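**Trilgate sets aside money for a second housekeeping robot**

The housing office at Trilgate has settled its equipment plan for the coming year, and after a good many evenings of going back and forth over the numbers, a second two-fingered robot is on the list. Delivery is penciled in for December, if the supplier in Ulport can hold to its current lead time - and the office has been told, very kindly and more than once, not to promise residents anything before then.

The first machine came from Salia on a lease, and it has spent most of its hours on room turnovers: emptying wastebaskets, picking up bedding and cushions, and clearing the floor so that the staff can get in with the heavier cleaning gear. Mattresses are still moved by people, two at a time, and the plan leaves that as it is. Nobody on the housekeeping side has asked for a bigger arm, and a bigger arm would have meant a bigger budget too.

The lease works out to $2,063 a month with service included. Salia's quote for the second unit came in a little higher, at $2,164, with the difference going to a longer set of spare finger pads and a second charging dock for the Ferrand building, where the hallways are long and the outlets are few and far between. The office looked at buying outright as well and may come back to that next year, once it has a full set of repair bills to look at. For now, everyone seemed glad to keep the monthly figure steady and easy to explain.

Some smaller things were tucked into the same plan, and longtime residents may be happier about these than about the robot! There is money to replace 11 mattresses in Ferrand, along with new covers, and a modest amount for wastebaskets with wider openings, which the staff have been asking for since last winter. Old mattresses will go out with the regular bulk pickup.

Staff who will be working alongside the new unit will get a short training session, 30 minutes or so per shift, before it goes into service. Residents who would prefer to have their rooms turned over by people only can say so on the usual move-out form at the front desk, and there is no charge for that.

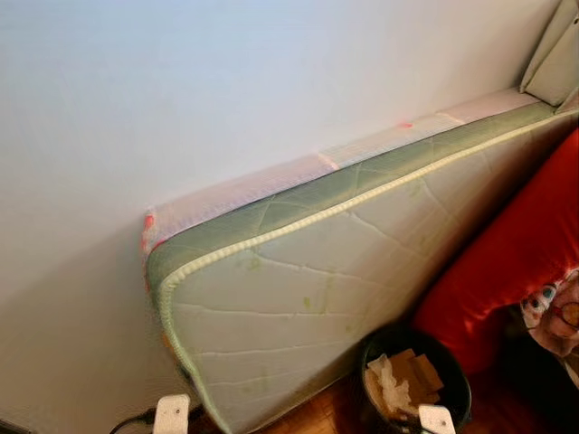

*Room turnover work, with a mattress stood against the wall and a wastebasket holding tissue and cardboard.*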